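4.2 Comparing finger pads on small round produce

The bench tests in Section 4.1 told us how hard each pad could pull before it slipped, but they told us very little about how it feels to pick up a real piece of fruit with one. For that we moved to homes. We wanted soft surfaces, clutter, ordinary light, and people working with both hands at once, and this turned out to be the most enjoyable part of the whole study.

Three sets of fingers were compared. The Flunder pads are smooth silicone over a stiff core. The Andinus pads have a textured face and a softer backing that gives a little under load. The Dahlgren fingers have no separate pad at all, just a thin rubber skin stretched over a curved jaw. All three fit the same parallel linkage, so an operator can change from one to another with a small hex key and keep the same handle, trigger and camera mount. Both hands always carried the same type of finger during a session.

Each session used a mix of produce on a bedsheet or blanket. We chose bedding on purpose. A hard tabletop lets the fingertips slide under an object from the side, and every gripper looks good there. On cloth the tips push up a little ridge of fabric, the fruit rolls off it, and the operator has to come in from above or pin the fruit with the second hand. Mandarins and cherry tomatoes made a great pair for this work, as one is wide enough to nearly fill the jaw and the other leaves almost no room for error. Figure 6 shows two-handed work with mandarins on a bedsheet.

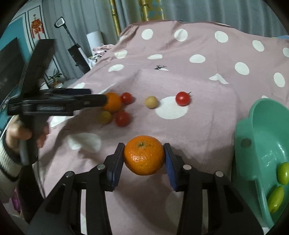

Figure 6. Two hand-held grippers in use on a polka-dot sheet, seen from the camera on one of them. A mandarin is held between the textured pads in front; the other gripper reaches for a second mandarin with cherry tomatoes nearby.

In all we recorded 891 pick attempts over 20 sessions. An attempt began when the jaws started to close and ended when the fruit was released, whether in the target container or somewhere else. Drops, double grabs and picks that brought a fold of cloth along were all marked by hand from the video. Of these attempts, 123 were marked as failures of one kind or another, and we went through every one of them looking for the cause.

The textured Andinus pads were the clear favorite on mandarins. The dimpled peel seems to settle into the texture, and operators soon learned that they could close the jaws lightly and still swing the arm at a normal speed. We had expected the Dahlgren fingers to win here, thanks to their curve, and on the bench they did. In the homes the curve worked against them, as it hid the contact point from the wrist camera and people tended to grab too high, near the stem.

Tomatoes were a different story, and a really interesting one. The smooth Flunder pads, which came last on citrus, did very well on small fruit. Their thin tips slipped between the tomato and the cloth with less bunching, and the stiff core meant that the two faces stayed parallel right to the end of the stroke. The softer Andinus backing sometimes bent outward at the tip and squeezed the tomato forward out of the jaw like a seed. Raising the approach angle helped a lot, but it took most operators several tries to find the right one.

We also tried one change partway through. Using Stillska, our logging tool, we could play back jaw width next to the wrist video, and it was plain that many failures began with the jaw opened far wider than needed. We added a soft stop to the trigger that can be felt at half width. Operators liked it at once, and the sessions recorded with it had fewer stray contacts with neighboring fruit for all three finger types. The stop was used in the last 6 sessions only, so we report those separately in the next section and leave them out of the pad ranking.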